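Help Boards > Law and Public Records > Police Records

Search the boards Enter a keyword Go

Police department wants $442 for the video of my own traffic stop. Is this normal?

Caoimhe Dunne
2 August 2022

I got pulled over in Mavine in June for a brake light. My brake light works. I had it looked at the next morning and I have the receipt. Two officers, one of them polite, the other one went through my back seat and my glove box and told me I had "agreed to it" when I said OK to stepping out of the car. No ticket, no warning, nothing in writing. I was on the shoulder for 33 minutes by my phone.

I filed a complaint and was told by letter that the stop was "reviewed and found to be within policy." Reviewed by who? The letter doesn't say. It doesn't say whether anyone watched the body camera video either. So I asked for the video, and the records clerk wrote back that it will be $442 for "search, review and redaction," up front, no refund if they decide to withhold it.

I don't buy it. It is one stop, one date, one car, and I gave them the plate number. What is there to search for? And what are they blurring out, me? My brother-in-law says everybody pays this and I should let it go. Has anyone here gotten a fee like this brought down, or is it a wall they put up so people go away?

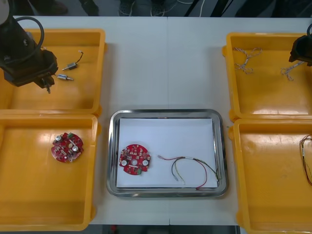
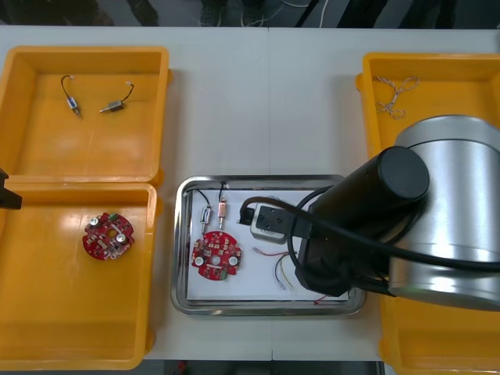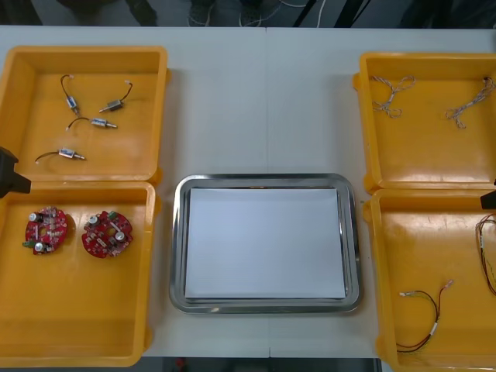 Yellow bins on the white table, with small parts in the one at the upper left.

Handbridge Reader

It's a wall, but you can sometimes walk around it. I went through something close to this over a towing report.

First, ask for the fee in writing, broken down by hours and hourly rate, with the name of the rule or ordinance they are using. Most states let an agency charge something. Many limit it to actual cost, and some don't allow charging for the time spent deciding what to hold back. You need to read your own state's law, and read the law itself, because the summary on a police department's website tends to leave out the parts that help you.

Second, narrow the request. If you wrote "all video and records related to the stop" they will price it as if you want 1000 pages of radio logs. Ask for the body camera video of the one officer who searched the car, from the time he walked up until you drove off. Say you are the person in the video and that you give up any privacy claim to your own face, voice and plate. That takes away one excuse. They may still want to blur a dispatch screen or somebody passing by.

Third, ask separately for the complaint file. You may not get all of it. Ask who did the review and on what date. If they say the video was part of the review, then somebody already found it, and I would like to hear what the search charge is for.

Also — and do this today — send a letter asking them to preserve the video. Departments erase things on a schedule, and "within policy" stops can go early. Keep a copy of the letter and proof you sent it.

I wouldn't count on the number dropping to zero. Mine came down, and it took two letters and a phone call I wish I had put in an email.

phelan_rd

Just get a lawyer. They do this to everyone.

Sutow

A lawyer may cost more than the video, so I'd hold off on that until you have the written fee breakdown. Plenty of legal aid offices and law school clinics will look at a records denial for free, if yours has room.

I'm going to disagree with part of the long answer. Giving up your privacy claim is fine if you want the video for yourself, but think about whether you want it handed to the next person who asks. Once it's released with your face and plate showing, it may be hard to argue later that it should be covered up. You could ask to view it at the station first. Some places allow that with no charge and some have never heard of it. Ask anyway and get the no in writing.

On the search itself, saying OK to getting out of the car is a different thing from saying OK to a search. Whether a court would care is another matter, with no ticket and no charges. I would be careful about anyone online who tells you that you have a sure case. There may be a deadline for filing a claim against a town and it can be short, so look that up before you spend all summer arguing with the clerk.

Does the letter have a signature on it or only the chief's stamp?

Contact us | Rules for posting | Copyright Help Boards | Back to top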